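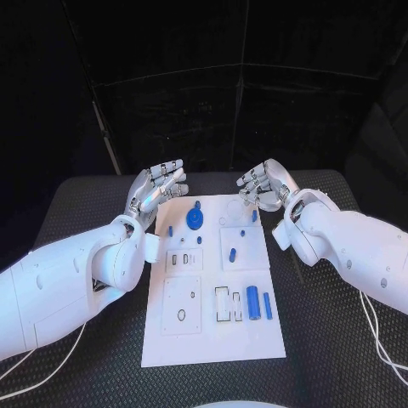

White assembly board with blue parts, dark gray bench, black backdrop.

The Monday session of the Grokura open house covered fit, layout and handling of small plastic parts. Visitors were taken through in groups from 9:30. I joined the second group, led by Anastasia Kourkoulas of the layout section.

The board occupies the middle of the bench, long side running away from the operator. Outlines on its face mark part positions, with flat white panels between them. The blue parts sit in left and right columns. The gear is the largest of them: a disc with a raised central hub, placed in the upper left area, with a small separate peg standing below it and to the left. Blue on white reads well from the back of a group, and the dark bench top keeps the edges of the board distinct.

Kourkoulas gave the design rules. Parts on one board share a single color, so an operator has to sort by shape and outline. Large parts go to the far end and are placed first. Each board is rated for 2000 placements before the seats are measured again, and boards that fail are sent back to Stollska for resurfacing. The target for a full layout is 14 minutes for a trainee in the first week.

I asked about hub clearance. The current figure is 300 microns, up from the previous issue, which bound when the gear was presented at a slight angle. Lambros Alexiou, who drew up both issues, had the old board on a side table for comparison. The difference is easy to feel by hand and hard to see.

The remaining stops were shorter. The molding room was running but could only be viewed through the door. The parts store uses Pappas drawer cabinets, labeled by board number and then by position, so a missing peg can be replaced without the drawing. The measuring room had the Etov gauge set out with a sample tray, and visitors could check a hub themselves. My reading was within tolerance on the second attempt.

Practical notes: parking is at the rear entrance, the tour takes 90 minutes with questions, and groups are limited to 30. The next open house is in July. Drawings for the current board issue are available at the front desk on request.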